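Frerichs pair back at the table after finger trouble

13th July

The pair of hand-held grippers at the Triltberg workshop of Frerichs are back on table work after a spell in which the left one would close on a thing and then, in its own good time, think about letting go.

The tools are used for recording how people pick up, turn over and put down small household goods, so that a robot arm may one day do the same with less sighing. They come as a pair, and for most of March they also went wrong as a pair. The present fault was at least confined to one of them.

The first suspect was the software, as it always is, and the software was duly reinstalled. The second suspect was the person holding the tool. Only then did anyone take out a screwdriver and find that a linkage pin on the left tool had worn enough to let the finger lean. By the workshop's own log the tool had gone 174 hours since its last strip-down. The log also says, in the box for remarks, "fine".

Repair took an afternoon. The pins were swapped, the linkages cleaned and a drop of Vimotent grease put where the old grease had turned to something closer to toffee. The finger pads were wiped with a damp cloth and left alone, the shop having learnt what strong cleaner does to them. One pad had begun to lift at a corner and was glued back down under a clamp.

After that comes the dull part. Each tool is opened and shut 200 times with nothing between the fingers, then its zero is set again with the fingers closed. If the reading drifts by more than 4 counts the whole business starts over. It started over once. The second run was clean, to the mild surprise of those present.

The final check is done on ordinary clutter, on the grounds that test blocks are square, well behaved and found in no home on earth. Soft things show up a lazy finger because they go on squashing after the tool should have stopped. Thin packets show up a crooked one. The workshop keeps a changing stock of both, and a patterned mat goes under them so that the tracking has something to hold on to. 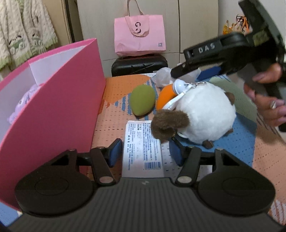

Zalum, writing under the notice on the workshop's page, asked why the pins were not simply changed on a fixed date, before they wore, and added that the same fault had cost another shop a week of recordings, all of them with a slight lean to the left.

Frerichs replied that a fixed date had been tried and then forgotten. The pins will now be looked at every 7 weeks, and the remarks box on the log has been made larger. The right-hand tool is due its own strip-down next. Its entry for this week reads "fine".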